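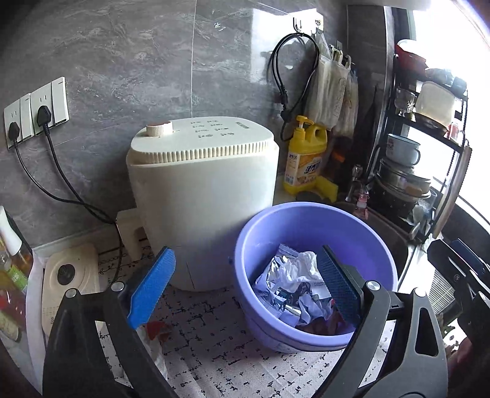

A two-armed gripper over a purple basin of kitchen rubbish.

Can a robot take the rubbish out?

People who sell robots like to say that one will soon be doing your chores. You may have heard this. Your parents heard it too when they were at school, and they are still doing the chores.

So let's be a bit fussy and ask what a machine would need to do before we believed it.

Start with the hand

Most robots that pick things up don't have a hand like yours. They have a gripper. The one in the picture has two black arms, one with a blue pad and one with a dark navy pad. Two arms can squeeze, and squeezing gets you quite a long way. You can try it yourself. Put one hand in your pocket and use only the thumb and first finger of the other to tidy your desk. A rubber is easy. A coin lying flat is horrible.

This gripper is a hand-held one. A person holds it and does the moving, so there's no robot body to worry about yet. That is a sensible way to begin, but it means you should be careful when somebody shows you a film of a gripper doing something clever. Ask who is holding the other end.

Building one in the shed

Sorcha Breathnach and Wissam Hijazi run a Saturday workshop in Bretutcombe where people share tools and a very noisy drill. They helped a group of children build a simple gripper called Kumsa. It has two arms, a pair of hinges and a handle you pull. The parts filled one shoebox and it took 22 evenings to get it working, which was a lot more than Wissam had promised.

The first pads were smooth plastic. Smooth plastic slides off smooth plastic, and the arms closed on a yoghurt pot and shot it across the bench. Look at the pads in the picture and you'll see they aren't smooth. They have a texture, a bit like the sole of a shoe. The children glued strips of an old bath mat to theirs. It looked awful and it worked much better.

Why rubbish is difficult

A factory robot might pick up the same metal part all day long. The part is always the same shape and it always sits in the same spot. Now look in the basin. There's a wad of white tissue on top, a crinkled silver snack wrapper, and some darker reddish-brown scraps lower down. What shape is a crumpled wrapper? You could say "crumpled", but that's no help to a computer.

Tissue squashes when you squeeze it. Foil bends, and it is shiny, so a camera may see a bright flash where the wrapper ought to be. Things in a heap also get tangled, and when you pull one out another may come with it.

Then there's the rest of the kitchen. Beside this basin is an air fryer, with power cords hanging down the wall behind it. A person reaches past things like that without thinking. A robot arm has to be told, or has to learn, that they are there.

Do the test properly

The Bretutcombe group wanted to know how good Kumsa was, so Hagos Belay, who is eleven, kept a tally. With a person working the handle, they tried to move scraps of clean paper and foil from a bowl to a bin. They had 200 tries and dropped 40 of them. Is that good? It depends. If you dropped one piece of rubbish in every five on the floor, somebody would have a word with you.

And that was with a human brain doing the hard part. Dela Arthur, Hagos's friend, says she could have emptied the bowl by tipping it. She is right, and it's a fair question to ask about any robot: is there an easier way?

Questions to ask about a robot

Was a person steering it?
How many times did they try before it worked?
Was the film speeded up?
Would it still work in your kitchen, with your mess?

If you want to make a gripper, two wooden rulers, a fat rubber band and a clothes peg will get you going. Ask an adult before drilling or cutting anything. Use clean, dry paper for your tests, wash your hands when you've finished, and write down the drops as well as the catches.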